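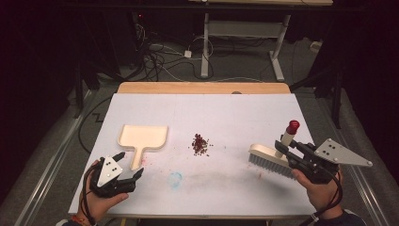 6/20/21

Two mixes in one month, what is happening to me! The new one went up last night and it's called Goel, which is the name of the record shop where I bought the first three records in it (all from the same dusty crate, all on the same rainy afternoon). It runs 184 minutes. I know, I know. I planned on ninety and then I found the second box.

If you've been reading since January you know I've been on a huge Italo and early house kick, and this is where all of that went. The first hour is slow, like really slow, stuff you could wash dishes to. Then there's that long Lurnell dub with the piano that keeps almost coming in and never does, and when it finally gives way to the next track I still get goosebumps, and I'm the one who put it there! After that it's drum machines pretty much all the way home.

A few notes for the people who always ask:

- Everything is vinyl except the Rakano edit, because there's no vinyl of it that I can afford.
- Yes, there's a bad blend at the start of hour two. The snares gallop for a good eight bars. I recorded the whole thing live in one go and I wasn't starting over.
- The voice you hear before the last record is Irja Karppinen, reading the back of a sleeve in Finnish. She says it's just pressing information and a mailing address. It sounds like poetry to me.

Irja also lent me her old rotary mixer for this one and I don't know how I'm going to give it back. Big fat knobs, no faders, no EQ to speak of. You have to think about a blend before you do it, and I slowed way down and let things play out. Some of these tracks run nine minutes and I let you hear all nine. My regular mixer is sitting in its case looking hurt.

The last mix (the Bumby one, with all the steel drums) got to 523 plays, and that blew my mind. For a thing I make on my days off! Somebody wrote to tell me they played it at their sister's wedding during dinner and an uncle came over wanting to know what the fourth song was. I wrote back with the title and two more by the same people, so uncle, if you're out there, I hope you found them.

Tracklist is coming, I promise. I wrote it on the back of an envelope and there's one record in the middle I only wrote down as "green label, great bass," and I have a lot of green labels. I'll go through them this week. If any of you recognize it (it comes in right after the one with the handclaps) leave a comment and save me the trouble!

Same deal as always with the download: it's free, share it with whoever you want, and if the link acts up give it an hour and try again. I'm also making CDs for the car people. Just three this time, I'm out of blanks, so write me soon if you want one and tell me where to mail it.

Next up is either an all-45s set or the ambient thing I keep threatening to do. I'm leaning 45s. I found a copy of something on Friday that I've wanted since high school and I've already played it to death.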